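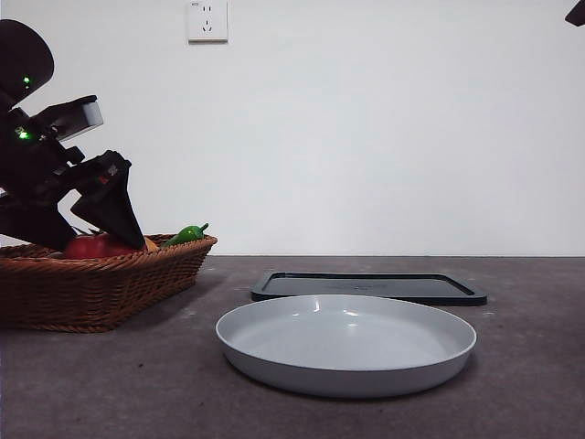 **kirmont_kate:** Okay, tomato people, I need opinions. We close on the house in Kirmont in two weeks and my plants are still loaded, and the forecast says frost before we're out. Do I pull everything green and let it ripen indoors, or leave it and hope? My mom always wrapped hers in newspaper in a drawer, but I've been using a brown wicker basket on the dark gray counter and that seems fine to me (air gets in, I walk past it all day). Anyone had luck with a bigger batch?

**dirtunderbrella:** Pull them! I lost 20 plants' worth in one night because I "hoped." Never again.

**Swanson_A:** Disagree, sort of. If you only get one light frost, an old bed sheet over the cages will buy you another week. Vine-ripened beats drawer-ripened every single time, sorry to your mom.

**dirtunderbrella:** Annag, you garden next to a lake. Kate doesn't!

**simone_b:** I've done this 13 years running, so here's my routine, take it or leave it:

1. Pick anything that has started to blush, plus the full-size pale green ones. The tiny hard ones go to relish.
2. Leave the green star and a bit of stem on if it comes off that way. When you're checking one over, set it on a plain white plate – the color shows up so much better.

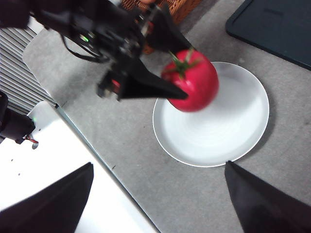

3. Keep them out of the fridge. Please.
4. Check daily and toss anything with a soft spot before it spreads.

**Swanson_A:** Simone, I take the stems off every time. They poke holes in the neighbors.

**simone_b:** Only if you stack them! One layer, stems up, no problem. I did lose a few the year I got greedy and used a deep box, I'll give you that.

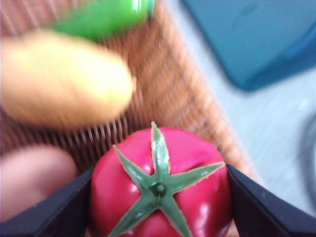 Anyway, Kate, the banana trick works too. One banana per box, swap it when it goes black. My July-planted ones were the slowest of all, so don't panic if yours just sit there.

**kirmont_kate:** Picking tonight, then. Sheet over whatever's left. Does anyone have a relish recipe that isn't all sugar?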